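Director of 'Flirell' says streaming cut was never his idea

Demetrio Sotomayor would like everyone to know he had nothing to do with the shorter version of "Flirell." He has now said so in two interviews in the space of a week, which is a lot of denying for a film that most people haven't seen.

The drama, about a widowed piano tuner who moves in with her estranged brother, played in a handful of theaters in December. A trimmed version then turned up on the streaming service Grument without the long dinner argument that early viewers had talked about most. Fans noticed. A petition asking for the full cut had 3556 signatures by Thursday morning.

"I found out the way you found out," Sotomayor told the Holtcombe film podcast. "I sat down to watch my own movie and a piece of it was gone. I called my producer and I said, where is the dinner?"

It makes for a good story. It is a little harder to square with what he said when the streaming deal was announced, when he told reporters he was "still playing with the length" and called the theater version "a draft that got out of the house." Asked about that on the podcast, he laughed and said he had been tired.

Lead actor Nomvula Maluleke, who carries most of the missing scene, has been more careful. She told the same show that she was proud of the work and would like people to see it, but she stopped short of backing her director's account.

"There were a lot of conversations about the running time," she said. "I was in some of them. I wouldn't say it came out of nowhere."

Pressed on who was in the room for those conversations, she said she would leave that to other people.

Grument has not named the person who approved the cut. In a short statement it said that the version on its service was "delivered by the filmmakers" and that it was "always happy to talk about giving members more." Cele, the company that produced the film, did not answer questions sent by email.

There is also the matter of timing. The full version is set to be sold as a "restored edition" this spring, with roughly two extra minutes that were not in theaters either. Sotomayor says he began putting that edition together only after the complaints started. Cele was already listing it for buyers before the film reached Grument.

None of this proves that the outrage was planned. Small films get cut for dull reasons all the time, and directors are often the last to hear. But Sotomayor has promised to publish the emails that back him up, and so far he hasn't – he says his lawyer is looking at them.
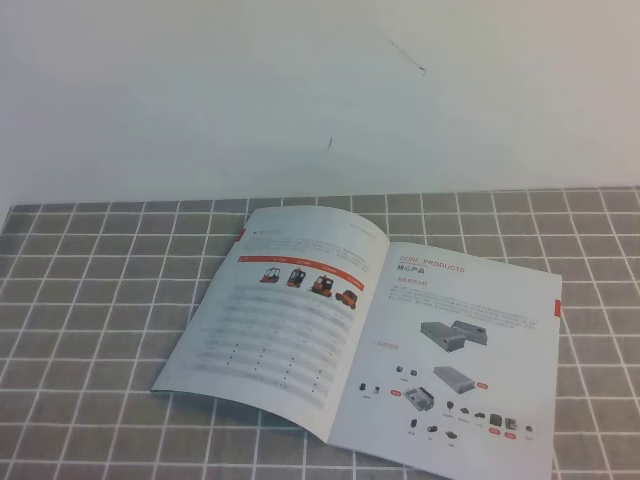

A grid-patterned tabletop against a plain wall.

Related stories
Maluleke in talks for second season of courtroom drama
Grument raises price of its ad-free plan
Why do so many "director's cuts" arrive so quickly?
Holtcombe podcast adds live shows
Review: "Flirell" is better when it stops talking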